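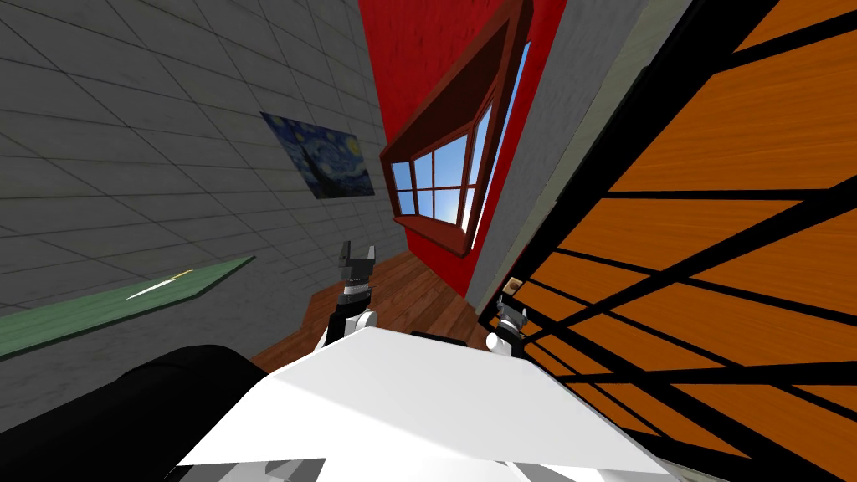 Rendering of an interior with a red wall and a wooden floor.

Turning Down the Lights: How Small Municipalities Are Rewriting Their Street Lighting Policies

Street lighting is among the oldest services a town provides and among the least examined. In most municipalities the lamps come on at dusk and go off at dawn under an arrangement made decades ago, often with a utility that has since changed its name. The bill is paid from the public works budget and rarely appears on a meeting agenda unless a pole has been struck by a vehicle.

The town of Stestamby began to look at the matter after its council adopted a plan to reduce emissions from municipal operations. The plan covered vehicles, heating in public buildings, and purchased electricity. When staff assembled the utility accounts for the third category, street lighting proved to be the largest item, ahead of the water treatment works and the town hall.

The inventory took most of a winter. Records held by the utility did not agree with those held by the town, and neither matched what crews found along the roads. The final count was 1,273 lamps, including a number on private lanes that the town had been paying to light without any written agreement. Sibel Türkmen, the town's director of public works, regards the inventory as the most useful part of the entire effort.

"We could not set a policy for equipment we could not locate," Türkmen said. "Several of our neighbors have gone straight to replacement. They bought efficient fixtures and put them in places where there was no reason to have a light at all."

Stestamby's council debated three questions in the months that followed: which lamps should be kept, how bright they should be, and at what hours they should operate. The resulting ordinance sorts every public road into one of several lighting classes. Intersections, marked crossings, and transit stops remain lit throughout the night. Residential streets are dimmed at 11:30 p.m. and return to full output before the first buses. Rural stretches may be left dark, subject to a review if the road's use changes. 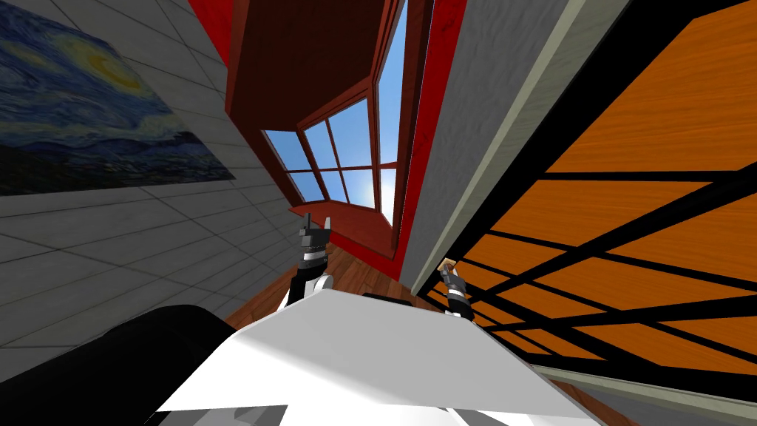

Public comment on the ordinance was divided, though the division did not follow the lines that council members had expected. Concerns about crime were raised early and were addressed in part by a trial on the Eltulley Road, where dimming was introduced one block at a time. A larger share of the letters dealt with glare, with light entering bedrooms, and with the loss of the night sky. The last of these is difficult to place in a cost analysis, yet it carries considerable weight with residents. The deep blues and bright yellow crescent moon of Van Gogh's "The Starry Night," seen in the reproduction on the tiled wall, remain for many people the common idea of what a night sky should be, and several correspondents wrote that they could no longer see much of one from their own yards. The council responded by requiring that all new fixtures be shielded and by setting a limit on the color temperature of replacement lamps.

Miltevitz, a town of over 4,000 residents in the same county, has taken a different course. Its lamps are owned by the utility, and the town pays a fixed charge for each one regardless of how many hours it burns. Under such a tariff, dimming lowers electricity use without lowering the bill. The town administrator, Şükran Kılıçarslan, spent much of her first year in office seeking a change to the rate schedule.

"The council was prepared to act, and the tariff gave it no reason to," Kılıçarslan said. "A municipality that wants to use less power should be able to pay for less power. We have asked for that in writing, and we have asked again."

The utility has since agreed to a pilot rate for towns that install controls capable of reporting their own consumption. Miltevitz will join the pilot with the 1,000 oldest lamps in its system, in a joint purchase with Stestamby known as the Perron agreement, after the rail district where its first meetings were held. The two towns share a specification, a maintenance contract, and a spare parts inventory.
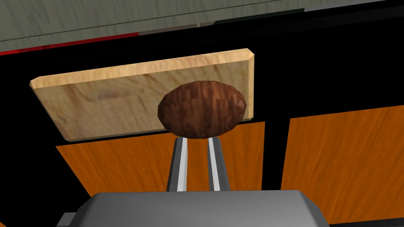

Joint purchasing has its own difficulties. The towns operate on different fiscal years, and their procurement rules differ on the treatment of local bidders. The first draft of the agreement was returned by both legal departments with conflicting changes. A second draft assigned all purchasing to Stestamby and all contract supervision to Miltevitz, and this division has held. Each town retains the right to withdraw at the close of a budget year, provided that it pays its share of equipment already ordered.

Disposal has also required attention. Many of the older lamps contain mercury and must be handled as hazardous waste under state rules. The cost was left out of the original estimate and has been added to the capital request now before both councils. Poles that are no longer needed will stay in place until they reach the end of their service life, except where they obstruct a sidewalk.

Staff in both towns caution that the emissions involved are modest when set beside those of private homes and vehicles, over which local government has limited authority. Türkmen nevertheless considers lighting a reasonable place to start. The decisions belong to the council, the meters supply the evidence, and residents can judge the outcome from their own front steps.

The revised lighting classes for Stestamby's northern district will be presented for comment in October. Miltevitz is expected to take up the capital request at the same time, together with a proposal to extend late-night dimming to municipal parking lots.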